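Subject: Re: [tirnus-list] New single and the tour dates

Hello all, and welcome to the new folks who joined over the weekend,

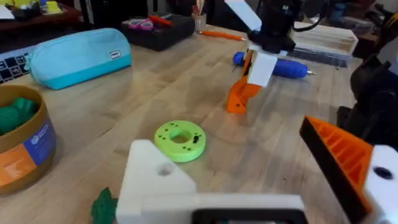 I meant to answer this sooner, but I wanted to sit down with the new single a few times first, with decent headphones and a cup of coffee, before I opened my mouth. On Sunday morning someone wrote:

> Has anybody else noticed how different the vocals are on
> the new Tirnus single? I have followed the band since the
> Driler EP and I hardly knew it was them. Also, does anyone
> know if the Mitelside show is standing only? My knees are
> not what they were and I'd like to sit if I can.

Knees first! I called the box office at Mitelside on my lunch break and the very patient person who picked up told me the floor is standing, but there are 64 seats up in the balcony and they go on sale with everything else. You can't pick a seat online, so if you need one near the stairs you should call them. The hall holds 1000, and I would not wait too long, seeing how fast the last one went.

Now the vocals. Yes, I noticed, and I'll admit I didn't care for it the first time through. The singing is so much closer and quieter than on the Driler EP, almost like a voice memo, and I kept waiting for the big chorus where the whole band piles in. It does come, but very late, and only once. By the fourth or fifth listen I was humming it in the car, so take that as you like. My daughter (who is 14 going on 40 and has no patience for my music) asked me what it was and then put it on her own phone — I consider that a rave review.

I do think the producer has a lot to do with it. They recorded this one at Sæther, and if you go back to the other records made there you'll hear that same dry drum sound, with the piano pushed way out front. I like it better on the B-side, which is the one I'd play for a friend who has never heard them. The bass part in the second verse is lovely.

A bit of list business while I'm here. Our shared setlist archive is up to 3060 entries, and 60 of those still have no city next to them, mostly from the early club shows. If you were at any of them and kept a ticket stub or a poster, please have a look and fill in what you can. Even a guess with a question mark helps us find the right night.

And if you're coming to Mitelside in August, a few of us are going to meet for supper beforehand, at 5:30 at the diner across the street. Just write back to me off-list so I can tell them how big a table we need.

Warmly, and with the B-side on again,
your list mom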